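A thread on how a three-person outfit tries to buy a robot arm without losing the will to live. Long one. Put the kettle on.

For anyone new: I do the buying at Ruvstead. We want a machine that tidies furnished rooms between guests. Picks things up off the bed, puts them in a tray. That's the whole ambition. My mum does it with one hand while on the phone.

We have money for one arm. One. If it turns out to be the wrong arm we'll own a very expensive coat stand, so every decision this spring has been made at the speed of a glacier.

First lesson of the budget: the arm is the easy line. There's a price, you wince, you type it in. Then come the lines underneath, which breed.

Gripper. Mount. Something solid to bolt the mount to. Controller. A computer for the controller to talk to. Cables, which apparently are made of unicorn. Training. Insurance, where the form has a box for "forklift" and a box for "other".

I got three quotes. Zaltel sent a lovely PDF with a cover page and no delivery date. Faulkner sent a delivery date and no price. Neker sent both, plus a request that I stop ringing before nine.

The Zaltel quote also had a line reading "sundries, 44". Forty-four what? Pounds? Screws? I asked. They said they'd come back to me. It is now July.

So before we sign anything we're doing it all in simulation. Maëlle Landry, who writes our software and has the patience of a heron, built a bedroom. Bed, plaid blanket, dark marbled wall far nicer than anything in our actual office.

Every item we might want to pick up gets tried in there first. This week it's the two-way radio. Our site staff leave them on beds. I have raised this with our site staff.
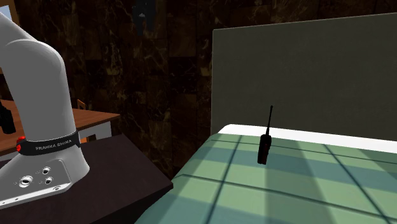
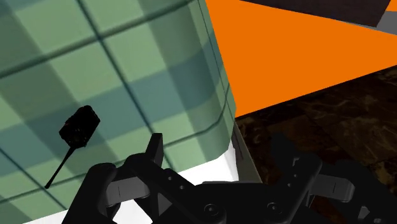
Same bedroom, two views: arm, bed and radio in the first, open gripper and plaid in the second. Nothing picked up in either, nothing spent either.

You'd think a radio would be simple. It's a brick with a stick on it. But the stick matters, because whether you go for the brick or the stick decides which gripper you need, and the grippers are not the same price. They are not even close to the same price.

I had budgeted for one gripper. Maëlle would like 2. Her case is that one should be for chunky things and one for fiddly things. My case is that I've seen the bank account. Her case is better written than mine.

Then there's reach. A bed is big. I'd always thought of a bed as a sensible size, for a bed. Measured against a robot arm that's bolted to a table, it's a county.

Three ways to fix reach, all of which cost something:
Move the table for every room (a person's time).
Put the arm on wheels (new quote, new wince).
Buy a longer arm (see: coat stand, larger).

We're leaning towards wheels. I asked Faulkner whether they do a wheeled base. They said yes and gave me a delivery date.

Someone asked under my last thread what the simulation costs. Mostly Maëlle's wages, and a graphics card I signed for while distracted. Compared with dropping a real arm onto a real headboard, I'm at peace with it.

What it doesn't tell me: how long the motors last, how loud it is at seven in the morning, whether the van door is wide enough. I measured the van door myself. I'd rather not discuss the van door.

The plan, as presented to my boss: 100 tries at the radio with one gripper, 100 with the other, same blanket, same bed. So 200 altogether. Whichever gripper does better goes in the budget and the other goes in a column called Next Year.

Next Year is a very full column. It contains a spare controller, a second van, proper shelving and a chair for me that goes up and down.

My boss's only question was "can it do socks". It's a good question. Socks are on the list after the radio. Maëlle went quiet when I said socks, so I've pencilled in some extra weeks there.

Tips so far, for anyone else holding the chequebook:
Ask what's in the box. Then ask what isn't.
Get the price of a repair before you get the price of the arm.
Ask who pays for shipping it back.
Do not let the software person see the catalogue.

Also get the plug type in writing. I've nothing further to say about that one, it's still a bit raw.

Neker's quote runs out at the end of the month, so I'll be back with gripper numbers before then. If you've bought a wheeled base and regretted it, my replies are open, and I'd love to know what you did about doorways.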